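Robot Safety Technician (bench automation), Pladton

Location: Illcombe site
Hours: full time, days
Contract: 14 months, possible extension
Closing date: Thursday, November 1, 2018

Pladton runs robot arms on bench chemistry tasks: moving tubes between racks, handling crucibles with tongs, pouring and transferring small volumes. We are hiring a technician to take over fault tracing and safety checks on the Illcombe cells after an unplanned motion fault in July.

In that fault, an arm resumed a stored path after a protective stop had been cleared but before the operator had confirmed a restart. It traveled 300 mm and knocked a loaded rack off the bench. There were no injuries. The log showed that the restart signal had been held high by a damaged connector on the cable run outside the arm. A review of older logs found the same signal dropping in and out on 70 earlier occasions, none of them reported. 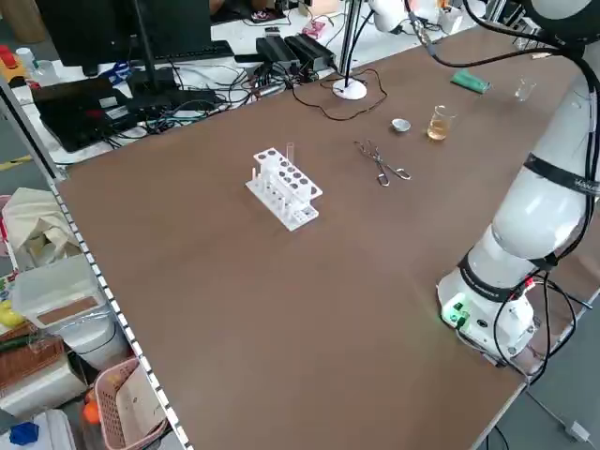

The immediate repair is done. The wider work is open. Cable runs need strain relief and a fixed inspection interval. The restart logic has to be rewritten so that a single stuck input cannot release the arm. Glassware tasks currently run at the same speed limit as tasks with no glass, and that needs to change.

Duties

Inspect cables, connectors and mounts on all cells and keep the inspection record
Reproduce reported faults at reduced speed and write them up
Test stop and restart functions after every software change
Maintain the Matei logging software, including alarms for signal dropouts
Update the risk assessment for each bench task
Stop any cell that is not fit to run -- the post carries that authority

Required

Two years of hands-on work with industrial or collaborative arms
Ability to read wiring diagrams and use an oscilloscope
Clear written English; fault reports are read by chemists as well as engineers

Useful

Some Python
Experience with Cedent safety relays
Basic lab safety training (we can provide this)

The first task is a soak test of the new restart logic, 600 cycles per cell, with results written up before normal running speed is restored.

To apply, send a resume and one fault report you have written, with client details removed, to the Illcombe site office. Applications without a report will not be read.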